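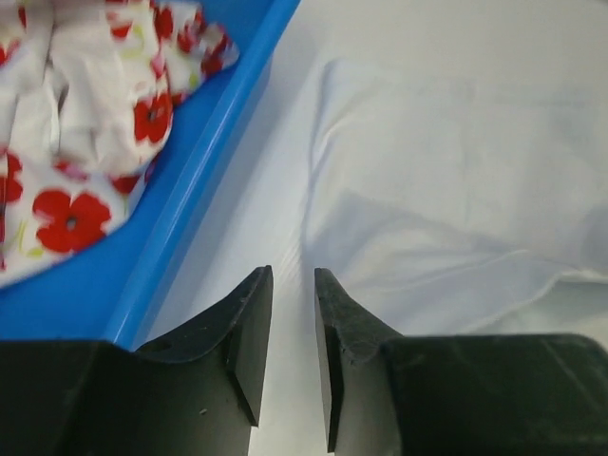
Zofia Ostrowski wrote in after the last session that her sorters did not mind the arm at all, they minded the new break schedule that came with it. Keep her remark in mind for this unit.

Unit 4: Sorting and folding at a linen service

The case is the Istwood laundry, which put gripper arms on part of its sorting line in April. Cloth is hard for a machine. It has no fixed shape, and a white piece on a white table gives a camera very little edge to find. Printed cloth bunched in a bin is a different problem – the pattern shows up well, but folds hide where one piece stops.

What changed for staff

Before the arms, a sorter handled 800 pieces a shift. Now the same person watches two stations, clears bad picks and decides what goes to mending. There is less lifting. There is more standing still, and several people reported sore feet and boredom.

Pay grades did not change at first. Gilberto Rivadeneyra's interview (reader, p. 68) covers how that was settled.

For next session

Read pp. 68 to 74. Write one page on who should be allowed to stop a station, and who has to answer for the lost time.

Comments

Hanane Alaoui: Is the page limit single or double spaced?

Damián Godoy: Double. I worked a line like this – the stop button question is a bigger deal than it sounds.

Renato Sepúlveda: My copy of the reader starts the interview on p. 70.

Related

Unit 3: Packing stations at Dureta
Unit 5: Night shifts at Jallanitz
Reading list, room 202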